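Writers and playtesters wanted: Medmont

Flultport is looking for people to play an unfinished role-playing game and complain about it in full sentences. Medmont is a post-collapse RPG set in a drowned county seat, with 681 quests on the books, 16 of which can currently be completed without falling through the courthouse.
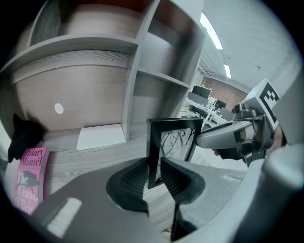
Shelving with a pale, grey-washed wood grain.

We need 22 testers for a season starting in March. You'll play at home on your own PC, 30 hours in total, whenever you like. Builds go out on Friday evening, so your weekend is already in danger.

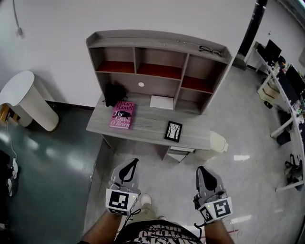
Buschmann

You should have finished at least one long RPG, or abandoned one so late that it still bothers you. We want notes on dialogue, pacing and any companion you would cheerfully leave in a swamp. Screenshots of bugs are welcome. "It felt off" is a start, but please keep typing.

Pay is by the hour, in real money. Your name goes in the credits, after the catering.

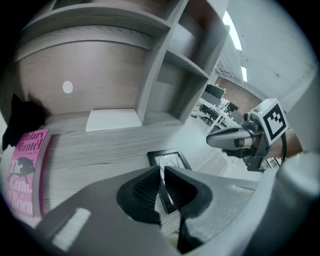 Do I need to have played our last game, Zeltcombe?
Having skipped it won't count against you, and the sales figures suggest you'll be in good company.

To apply, send us one page on a quest you hated. Spoilers are fine. Résumés are optional and will be skimmed.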